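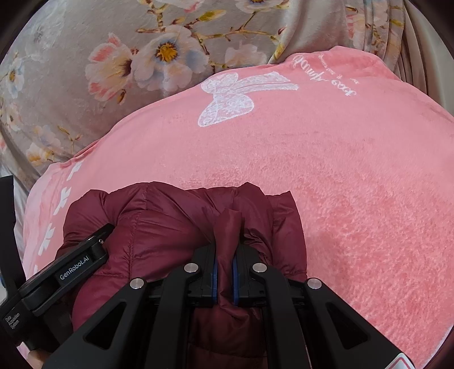
Let the Map Be Wrong

I have been playing solo roleplaying games since 2006, and for most of that time I drew good maps. I mean really good ones, with hex borders inked in two weights of pen and little trees for the forests. I loved making them and I still have a folder of them in the closet. I also think they made my games worse, and since I started drawing bad ones on purpose I've had the best year of solo play of my life.

The campaign that changed my mind is called Latura. It's a river country, a bit damp, full of toll bridges and people who hold grudges about toll bridges. My character is a surveyor named Paulík who has been hired to find the town of Mandevo, which everybody in the capital agrees is out there and which pays its taxes by mail. That was the whole setup. I wrote it on an index card and started rolling.

The one rule I gave myself was that every map had to come from somebody in the world. So the first one was Paulík's copy of a drawing by a ferryman, and before I drew it I rolled to see how much the ferryman knew (not a lot) and how much he wanted to impress me (a great deal!). He put a mountain in the north. I drew the mountain. For two sessions I planned around that mountain, bought rope for it, hired a guide who claimed to know the pass, and when we got there I rolled for terrain and got marsh. Flat, wet, endless marsh, with a guide standing in it who had been paid in advance.

On one of my old maps that result would have been an error. I'd have rerolled it, or squinted at it until the marsh turned into a high mountain marsh. This time I had to ask why the ferryman drew a mountain, and did the guide know, and what was I going to say to him? That argument ran a whole evening. The guide, Elo, is now the second most important person in the campaign, and he exists in any depth at all only on account of a drawing that was false.

I think what happens with a finished map is that the game master part of your brain gets to go home early. When you play alone you're holding both jobs, the one who knows and the one who finds out, and the one who knows is always tempted to get everything settled ahead of time. Then the one who finds out has nothing left to do except walk from hex to hex and read the labels. I had a world once with 376 keyed locations. I visited maybe nine of them. I was bored by the fourth, and I thought the problem was my encounter tables.

People will tell me that random tables already solve this, and they do help, I'm not giving mine up. But a table tells you what's there. A bad map tells you what somebody believes is there, and then you get the gap between the two, and the gap is where all my favorite scenes have come from. There was the bridge that two villages each swore belonged to the other one. There was a lake that had been copied from chart to chart so many times it had picked up an island.

Jozefína Kubíček, who I trade campaign letters with, thinks I've gone too far. Her argument is that a player needs something solid to push against, and if every road might be a lie then choosing a road means nothing. She's right that it can go that way. I had a stretch before Christmas when nothing on paper could be trusted and I stopped caring which direction I went. What fixed it was letting Paulík's own measurements be true, always, with no roll. If he has paced it out himself, it goes on the page in ink and it stays. Everything else is pencil. So now the inked part of Latura is a skinny little strip along one river, and I'm prouder of that strip than of anything in the closet.

It also costs almost nothing to try. Take whatever game you've got going, pick the place your character is headed to next, and have somebody in the last town describe it. Roll once for what they know and once for what they want. Draw exactly what they say, even if it's silly, and then go there and find out with whatever tables you normally use. Keep the drawing, too! I staple the old ones in behind the session notes, and I've gone back to them more than once to work out who lied.

Paulík still hasn't found Mandevo. Last Wednesday he met a woman who says she grew up there, and she drew him a map with about 1000 steps of stairs on it, going down. Elo wants to buy more rope.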